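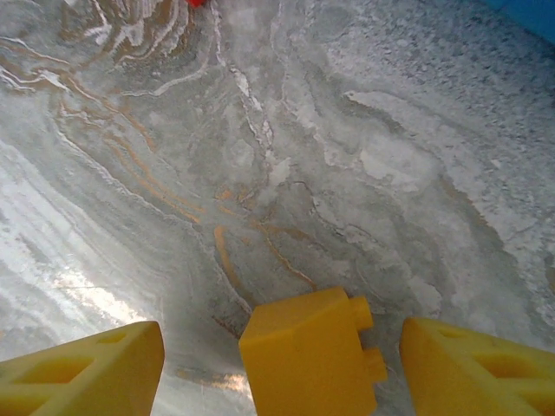 Figure 3. Marble-patterned surface with tan, orange and white veining; a yellow building block at the lower edge.

3.2 Surface pattern and the finding of small parts

Small toy parts are easy to lose on a patterned table, and parents in our interviews brought this up before we asked. Most of them blamed the size of the parts. We wanted to know how much the surface itself had to do with it. The marble pattern in Figure 3 has pale gray and off-white areas, darker gray bands, and veins that run from tan to a fairly strong orange, so the background behind a part changes a good deal over a short distance. A yellow block stands apart from the gray and white well enough, but the orange veins come much closer to it in color. White parts have the opposite problem and are hardest to pick out where the pattern turns white and grainy.

We used four surfaces in the study: plain white, plain mid-gray, a wood pattern, and a marble pattern. The Bresik play sets were emptied onto each surface by the same person, and adults were asked to find one named part and touch it. Each adult did this 40 times, ten on each surface, in mixed order. The room lights were left on and the blinds were closed for all sessions. After trials with missing times were removed, 259 trials remained for the yellow parts and 163 for the white parts. A search was stopped at 2000 hundredths of a second and marked as not found.

Yellow parts were found fastest on the plain gray surface and slowest on the wood pattern, with marble between the two. White parts were slow on both plain white and marble. Several adults said they had looked straight at a white part on the marble and taken it for part of the pattern. Glare was also mentioned. A polished surface can wash out its own pattern under a light, as at the lower left of Figure 3, and a few people moved their heads to look past such patches before going on. We did not record head movement, so we can't say how much time this took.

Polat and Reuter scored the sessions separately and settled differences by going back to the recordings. Tables for each surface and part color are given in Section 3.3.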